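Hosero workcell simulator: review from the Bemach open day

Rating: 3.5 of 5

I tested Hosero on a Wednesday at the Bemach open day in Hunalholm. It is a desktop package for planning arm and gripper work before any hardware is bought. The demonstration license allows 60 minutes per session. I used all of it, mostly on the wheel-handling task.

Setup is quick. The bundled task loads from one menu, and the viewpoint can be changed while the arms are under control. Grip force is set on a scale of 1 to 100, with no units given. The manual runs to 41 pages and does not explain the scale either.
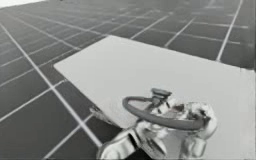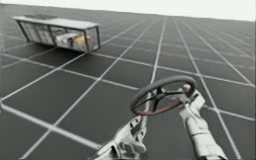

Two views from the wheel-handling task, both rendered in Hosero.

Rendering is uneven. In the close grayscale view the gripper is so reflective that its structure is hard to read, and I could not judge finger contact from it. The wider view is far more usable. The jaw on the rim is clear, the joints of the arm holding the wheel are easy to follow, and the floor grid gives a fair sense of depth. Items inside the glass-walled box stay blurred.

Control lag was low on the demonstration machine. Export to the Thiele controller format worked the second time; the first attempt stopped with an unnumbered error. Logs are capped at 1,000 entries and then overwrite from the top without a warning.

Suitable for reach and layout checks. For contact work I would wait for a better close view and a force scale with units.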